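Six months without a big supermarket

In August I moved from the city to Clumerthorpe, and the first thing I noticed was that there is no big supermarket. There is a bakery, a small shop called Osman, and a market in the square that closes at 1 pm. For the first weeks I was a little angry about it. I was used to buying everything at 10 in the evening, when I came home tired and hungry.

Now I want to write what changed in my kitchen, because some readers have asked me.

First, I write a list. Before, I never did this. I walked between the shelves and took what looked nice, and later I found three open jars of mustard. At Osman you ask for things at the counter, and it is a bit embarrassing to stand there and think while people wait behind you. So the list must be ready.

Second, I learned to cook beans from dry. I soak them overnight in the big pot and cook them the next day with an onion and a bay leaf. I make enough for 6 meals and freeze half.
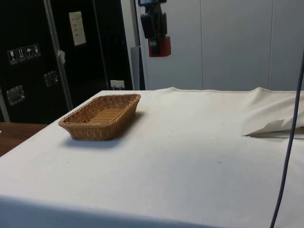
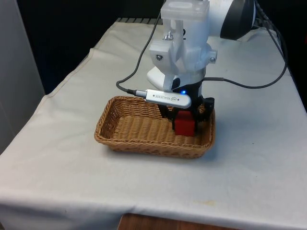
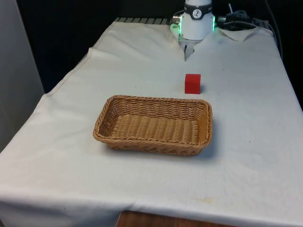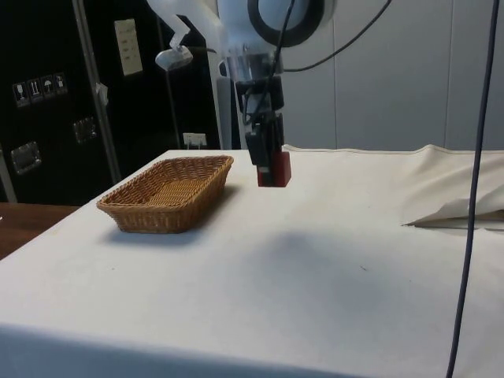

The table with its light cloth, four times.

Third, the bread. The bakery sells a dark loaf which stays good for many days if you keep it in a cotton bag. I tried a plastic bag too, but the crust became soft like rubber. When the loaf is old I cut it in cubes and fry them with garlic for soup.

What do I miss? Mostly fresh coriander, and good soy sauce. For these I take the bus to Zudstead, line 16, which goes every hour until the evening. I go maybe once in a month and come back with a heavy backpack. The bus driver already knows me, I think.

About money I can't say much. The shop is more expensive for milk and cheese, but I throw away less food, and I don't buy cookies just because they are near the cash register.

Next time I will write about the pickled cabbage. My first jar was too salty, and the second one is still standing in the hallway.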